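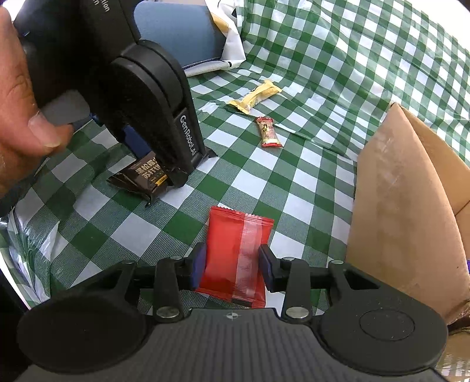 Rotes Tütchen auf grün-weiß kariertem Tischtuch

Gerätekunde, Teil 6: Notebook-Displays, Datenblätter richtig lesen

So, heute also Bildschirme. Letztes Mal sind wir ja bei den Akkus hängen geblieben, den Rest davon schiebe ich in die Übung zu Mekdes Birhane, die kann das sowieso besser erklären als ich.

Nehmt euch bitte das Datenblatt vom Treltau 14 dazu (liegt im Kursordner, Seite 2). Da steht groß »brillantes Display«, und das könnt ihr gleich wieder streichen. Uns interessieren Helligkeit, Farbraum, Bildwiederholrate und Paneltyp.

Helligkeit: angegeben in Candela pro Quadratmeter, im Marketing gern »Nits«, gemeint ist dasselbe. Achtet darauf, ob der Wert für die ganze Fläche gilt oder nur für einen kleinen hellen Fleck! Bei HDR-Angaben ist das fast immer der Fleck. Im Büro fällt das kaum auf, am Fenster dann schon.

Farbraum: 80 Prozent klingt nach viel, aber 80 Prozent wovon? sRGB ist deutlich kleiner als DCI-P3. Der Jenolero nennt nur die Zahl und lässt den Bezug weg, so ein Datenblatt gebe ich euch in der Klausur bestimmt nicht (oder vielleicht doch, mal sehen).

Paneltyp: IPS hat eine Hintergrundbeleuchtung, OLED leuchtet pro Pixel selbst. Daher das tiefe Schwarz bei OLED, daher auch das Thema Einbrennen bei Taskleisten und anderen festen Elementen. Viele OLED-Panels dimmen außerdem per Pulsweitenmodulation. Manche Leute bekommen davon Kopfschmerzen, ich leider auch, und dann hilft oft nur ein anderes Gerät.

Bildwiederholrate: Hertz heißt Bilder pro Sekunde. Ein Video mit 30 Bildern läuft auf einem 60-Hertz-Panel sauber, jedes Bild wird eben zweimal gezeigt. Bei 24 Bildern geht die Rechnung nicht auf, es ruckelt leicht. Rechnet das zu Hause einmal für 120 Hertz durch!

Zum Nachlesen: Okabe, Kiyoshi, Skript »Anzeigetechnik«, Seite 31 und folgende. Den Abschnitt über Polarisatoren dürft ihr überspringen.

Bis zur nächsten Sitzung: Datenblätter von Abdella und Plodberg vergleichen, eine halbe Seite reicht, Stichworte sind völlig in Ordnung. Abgabe wie immer über den Kursordner.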